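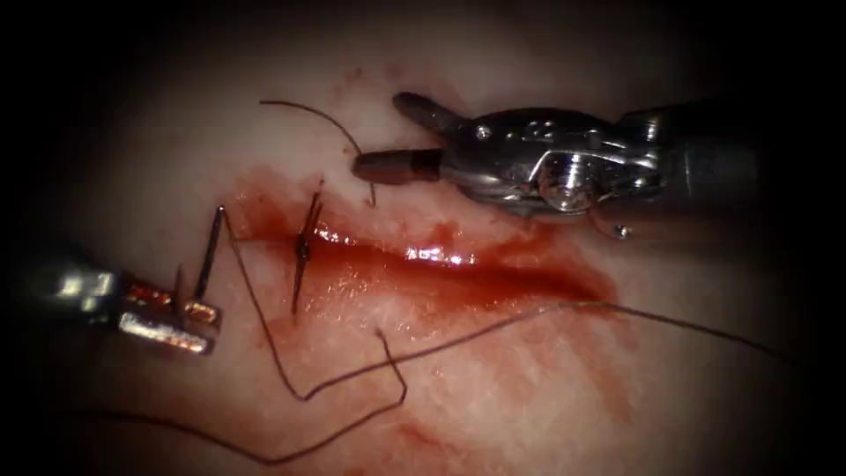

Cleaning Up the Grirholm Tapes: What I Did With My Spring and a Free Audio Editor

Final project report, Sound and Media II
Hjørdis Wallin
Instructor: Marisol Schumacher
14 July 2019

Why I picked this

I signed up for Sound and Media II thinking I'd make a podcast, like pretty much everyone else in the class. Then my great-aunt Elsa Viklund handed me a shoebox of cassettes at a birthday lunch and my plans went out the window. The tapes are interviews she recorded with people who used to work at the Grirholm ferry landing (she was a school librarian then and she just liked talking to people, which runs in the family). There were 42 of them. Most had a name on the label, a few had only a first name, and one said "NOT THIS ONE" in pencil, which of course was the first one I played.

The project question I wrote on my proposal form was: can one person with a laptop and a cheap audio setup turn old spoken-word cassettes into files that people would want to listen to? My shorter version was "can I get rid of the hiss without making everybody sound like a robot underwater." I'll get to the answer, but it's sort of yes.

The setup

The deck was a Lindqvist two-head cassette player that I borrowed from Helge Løken, who runs the sound booth at the Indthorpe campus theater. It's heavy and ugly and I love it. The left channel drops out if you bump the table, so I learned not to bump the table. From the headphone jack I ran a cable into a small USB interface and from there into my laptop.

For software I used Vesus, the free version. I'd tried a couple of bigger programs in Sound and Media I and spent most of my time hunting through menus, and I wanted something where I could hit record and see a waveform and that was it. Vesus does that. You open it, pick your input, press the big button, and it writes to disk as it goes, so when my laptop died in the middle of tape nine I only lost the last few seconds. I could have kissed it!

Everything was recorded in mono at 48 kHz, 24-bit. Marisol asked me at the March check-in why I bothered with 24-bit for a cassette, and it's a fair question. The tape itself doesn't have anywhere near that much range. What the extra bits gave me was room to set the input level low and not worry, and some of these people go from mumbling to shouting with no warning at all.

Getting the tapes in

You can't speed this part up. A ninety-minute tape takes ninety minutes. I did most of them in my room while doing other homework, with the volume down just enough to hear if something went wrong. I'd recommend keeping it loud enough to follow, though, because on two tapes the sound got dull partway through and I didn't notice until the side was finished. The heads were dirty. I cleaned them with alcohol and a cotton swab, ran both tapes again, and the top end came right back. After that I cleaned the heads before every session.

I also should have set up my file names on day one. I started with things like "elsa tape blue label" and "ferry guy good story" and by the second week I couldn't find anything. I ended up with tape number, side, last name, so 17_B_Ruotsalainen. Boring, but it sorts properly.

Markers were the feature I used the most. In Vesus you tap M while recording or playing and it drops a flag you can type a note on later. Every time somebody started a new story, or a phone rang, or Elsa got up to make coffee (a lot of coffee on these tapes), I hit M. When I came back to edit I could jump from flag to flag instead of dragging around a long gray smear of waveform.

Noise reduction, or how I ruined tape three

OK, so the hiss. Vesus has a noise tool where you select a bit of "silence," tell it that's what noise sounds like, and then it subtracts that from the rest. My first try I cranked it all the way. The hiss vanished, and so did every S and F the poor man said. He also picked up a weird glassy warble at the ends of his words. I played it for my roommate and she asked if he was calling from the moon.

What ended up working was doing less, more than once. I did one light pass, listened, then another light pass with a new noise sample taken from later in the tape, since the hiss changes as the tape goes along. Then I cut everything below 80 Hz to get rid of the rumble from the old recorder's motor, and I pulled down a narrow band where there was a whine from what I'm guessing was a refrigerator. I left some hiss in on purpose. Once I stopped trying to get down to zero, the voices came back and sounded like people sitting in a kitchen.

I saved the settings as a preset and used it as a starting point, but it never fit two tapes in a row. Tape 17 needed hardly anything. Tape 30 was recorded outdoors near the water and I spent a whole weekend on it, and it still sounds like wind with a man in it.

Editing

I went back and forth about how much to cut. These are old recordings of real people and I didn't want to polish away how they talk. My rule was that I'd take out tape clunks, phone rings and long gaps where both people left the room, and leave every um, cough and half sentence alone. I also kept an untouched copy of every raw recording on a separate drive, so if somebody later thinks I cut too much they can start over.

The one exception is Eero Ruotsalainen's tape. He was a deckhand and he's still around, and he asked to hear his interview before anyone else did. I drove out with my laptop and we listened to the entire thing at his table. He wanted one story about a coworker taken out, so I took it out. He also corrected the spelling of two boats, and told me the story about the frozen rope all over again, with a different ending. I asked if I could record that version too and he said sure, so there is now a bonus file.

The listening test

For the "measure something" part of the assignment I made short clips from 5 tapes, each in a raw version and a cleaned version, and played them for classmates on the same pair of headphones without saying which was which. I asked them which one they'd rather listen to for an hour, and which one was easier to understand.

For comfort, the cleaned version won on every clip. For understanding it was closer than I expected, and on the outdoor tape most people said the raw one was easier to follow. My best guess is that my processing smeared the consonants on that one. If I were grading my own work I'd take points off there. I also know that classmates who like me are not exactly a scientific sample, and Marisol has already written that in the margin of my draft, thank you, Marisol.

What it cost

Software was free. The deck was borrowed. I bought a cable, a bottle of alcohol, a bag of swabs and an external drive. The biggest cost was time. My log came out longer than I want to admit to my chemistry professor, and well over half of it was just tapes playing.

Where the files are now

The finished interviews are on a page the Grirholm town library set up for me, as MP3s, with the full-size WAVs stored on a drive in their back office. When I wrote this the page had just passed 2,000 plays. I'm pretty sure a good chunk of those are Elsa.

Things I'd do differently

Clean the heads from the start. Name the files from the start. Take noise samples from several spots on each side, and write down where each one came from. I'd also do the transcripts while the voices are fresh in my head, because I left them for the end and only got through the first dozen before the deadline. I'm planning to keep going with those over the summer, and Helge says I can hang on to the deck until the theater needs it for the fall show.

And the tape marked "NOT THIS ONE" is forty minutes of Elsa practicing the accordion. She has asked me not to put it on the page.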